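Notes on Keeping a Household Tea Record

Posted Sun 8 June

Readers of this blog will know that I have kept a written record of the tea drunk in our house in Oltomdale for some years. Several have asked how the record is organized, and the present entry sets out the method in full. 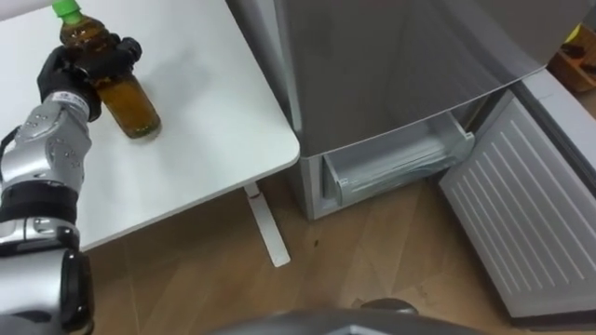
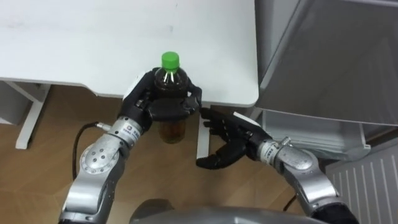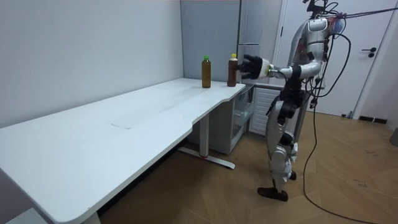

Bottles with brown liquid, on or beside a white table.

The record is kept in a plain ruled book. Each entry has the name of the leaf, the weight used, the volume of water, the steeping time and a short remark on taste. Entry 794 was made last week and concerns a black tea from the Cheema shop, which I found thin at three minutes and much improved at five. I do not record the weather, although Svenja Ostermann has argued in her letters to me that I should. She may be right with regard to cold tea, where the temperature of the kitchen has some effect on the result.

Cold tea has a section of its own at the back of the book. My standard measure is 4 level teaspoons of leaf to 1,000 milliliters of water, left in the refrigerator overnight and strained in the morning. An earlier version of the method called for 825 milliliters, for the sole reason that this was the capacity of the jug we then owned. The jug was broken in December and the measure was revised. Entries made before that date have been marked with a small cross in the margin, and should not be compared directly with later ones.

Two matters remain unsettled. The first is the water. Our supply is hard, and a tea that is clear in Gustside, where my sister lives, will turn cloudy in our kitchen within the hour. I have tried filtered water for the lighter teas and consider the difference worth the trouble. For strong breakfast blends I could detect no change and have gone back to the tap.

The second matter is storage. Pankaj Goel, with whom I exchange samples, keeps his leaf in tins and replaces all of it twice a year. My own practice has been to keep tea until it is finished. A green tea bought in Merkberg and opened far too long ago was recently brewed beside a fresh packet of the same kind, and the older leaf tasted chiefly of the cupboard. I have accordingly begun writing the date of opening on every packet.

Correspondence on steeping times for oolong would be welcome, as that part of the book is still nearly blank. Replies may be left in the comments and will be answered as time permits.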